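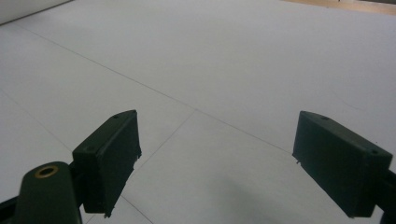 **How often does a pale floor need washing?**

Once a week is enough for most rooms, with a quick sweep every day or two in between. Kitchens and hallways may want a second wash in wet weather, and a spare bedroom will happily go a fortnight.

# Durel Floor Soap for Pale Floors

400 ml bottle, product code 2279

Anyone who lives with a light floor knows the bargain they've made. It makes a small room feel twice the size, it bounces the light about on a dull afternoon, and then somebody walks in from the garden and you can follow them all the way to the kettle. We're very fond of pale floors at Astel (the shop has one, and so does the packing room behind it, which was perhaps a bit brave of us) and Durel is the soap we use on both.

It's a mild liquid soap with no dye in it and no wax. Waxy cleaners can be lovely on a dark floor, where a bit of build-up passes for a shine, but on white and light grey they tend to go yellowish in the places you don't walk, so that after a year or so you've got a faint border round the whole room. Durel rinses away and leaves the floor looking the way it did when it was put down. If yours was matt it will stay matt, and if it had a bit of a gleam to it you'll keep the gleam.

The smell is very slight. There's a little rosemary in there and you'll notice it while you're mopping, but it's gone by the time the floor has dried. We did try a stronger one a while back and it was a bit much in a small flat with the windows shut!

## What it's good on

- Vinyl and lino
- Glazed and unglazed tile
- Sealed concrete and poured resin
- Painted boards, once the paint has fully hardened
- Sealed or varnished wood, with a well-wrung mop

Please don't use it on bare or oiled wood, or on unsealed stone. Those want their own sort of looking after and a soap like this one will leave them patchy. If you've moved into a house and have no idea what's been put on the floor, drip a little plain water somewhere out of the way, behind a door perhaps, and leave it for five minutes. If the water sits on top in a bead you're all right. If it soaks in and leaves a dark spot, the floor isn't sealed and you'd be better ringing us before buying anything.

## How to use it

1. Sweep or vacuum first, and do the edges properly. Grit is what scratches a floor, and pushing it about with a wet mop is the quickest way to do it.
2. Put one capful of Durel into five litres of warm water. The soap goes in after the water, otherwise you'll be mopping with foam.
3. Wring the mop until it stops dripping, and then give it one more squeeze.
4. Start in the corner furthest from the door and work backwards, a patch at a time.
5. Change the water when you can't see the bottom of the bucket.
6. Go over it once more with clean water if the floor is white or very light grey.
7. Leave it to dry before you walk on it or put the chairs back.

That rinse in step six is the one people leave out, and we do understand, because by then you've had quite enough and would like a cup of tea. On a mid-grey or a wood colour you can get away with skipping it. On a really pale floor a dried film of dirty water shows up as long soft streaks whenever the sun is low, and most of the letters we get about streaks are cured by a bucket of clean water and nothing else.

## Marks and scuffs

For the black marks that shoes and chair legs leave behind, put a drop of Durel straight on to a damp cloth, rub gently in circles and wipe with plain water. Give it a minute to work if it's an old one. A soft white pad is fine on tile or vinyl, but try it in a corner first. Please keep the green scouring sort well away -- they take the surface off, and then the dirt has somewhere to settle.

Rust rings from furniture feet and plant stands are a different matter and no soap will shift them. Ask us for the Ekness stain paste (code 572), a small 100 ml tub that lasts for ages as you only want a dab. It's meant for tile and sealed concrete and shouldn't go anywhere near painted boards.

Tea, coffee and most food come up with the ordinary mix. Tomato can leave a pinkish shadow on light vinyl if it's been left overnight. Lay a cloth wetted with the mix over it for ten minutes, wipe, and do it again the next day if you need to.

## What's in the box

One bottle of Durel with a measuring cap, and a card with the instructions on it in rather large type, at the request of several customers who keep their glasses in a different room from their mop. Mops and buckets are sold separately. If you're after a bucket, the Butt is the one we'd point you to. It's low and wide and has a proper lip for pouring, and it's very hard to knock over, though it does take up a fair bit of cupboard.

Refills come in the same 400 ml size without the measuring cap, so do hang on to your first one. If it's gone missing, a dessertspoon of soap is near enough to a capful.

## Storing it

Keep the bottle upright with the cap on, somewhere that doesn't freeze. In a cold porch or garage the soap can turn cloudy and go thick. Bring it indoors and stand it in a bowl of warm water, give it a gentle turn or two and it'll come back as it was. Keep it away from children and pets, and if any gets in your eyes rinse them well with plenty of water.

Don't mix it with bleach or with any other cleaner. If you've been using something else up to now, wash the floor twice with plain water before your first go with Durel. The first bucket may come up surprisingly grey, particularly if the old cleaner had wax in it, and it can take two or three weekly washes before the colour is even all over.

## From our customers

"I had given up on my kitchen floor and was pricing up a new one. It was the old polish all along! Three goes with this and a good rinse and it's come up beautifully, even under the table where I'm not very thorough. I do wish the bottle were bigger." -- Kanokwan Paisan

"Does what it should on our hallway tiles. I use slightly less than the card says and find that plenty. Cap was loose on arrival but nothing had leaked, and they sent another without any fuss." -- Valdis Luik

We've passed the wish for a bigger bottle along, and a larger size is being looked at, although there's no date for it yet. In the meantime you can order refills in pairs and we'll pack them together.

## Delivery and returns

Orders are packed by hand and go out by ordinary post, so please allow three to five working days. We can't send liquids by air, which rules out a few of the islands for the time being, and we're sorry about that. Unopened bottles can come back to us within thirty days for a full refund. If you've opened yours and it isn't right for your floor, get in touch anyway and tell us what the floor is made of and what it's been cleaned with before, as there may be something simple we can suggest.

The capful measure on the card was changed in July. If you have an older card that says two capfuls, please go by this page and use one.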